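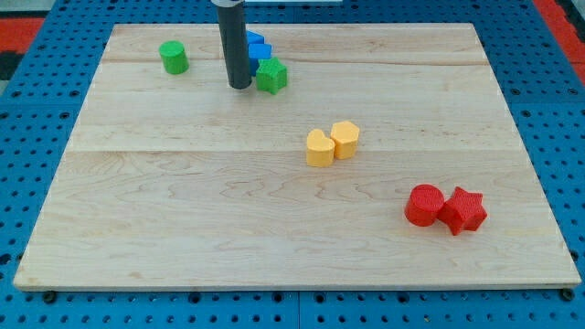
Push policy keeps stalling next to blocks that touch

tredholm_fan
So I'm running a Boyer planner on top of a learned push policy, language commands in, 2D tip moves out. Single blocks are fine. Ask it to "move the green star away from the blue block" and the tip just sits there and jitters! Logs show 521 replans in one episode. Anybody else seen this?

kettlecorn11
Yep. When two blocks touch, my segmentation merges them into one blob, so the goal hops back and forth every cycle. Check your masks before you touch the planner.

pidloop
I don't buy it. Star is green, block is blue, color alone should split those. The yellow heart and hexagon, sure, or the two reds, those could merge. For the star I'd look at latency. What's your control period?

tredholm_fan
700 ms with the planner in the loop (I know, I know). Masks for green and blue look clean, but the yellow pair does come out as one blob.

pidloop
There you go, two bugs. Run the tip control in its own thread and let Faritz hand it a new target whenever one's ready.

kettlecorn11
Still think occlusion matters, the tube hides part of both blue blocks from that camera. I hold the last good pose for 4 frames and it helped a lot.

tredholm_fan
Trying the thread split first, then the pose hold. Will post logs!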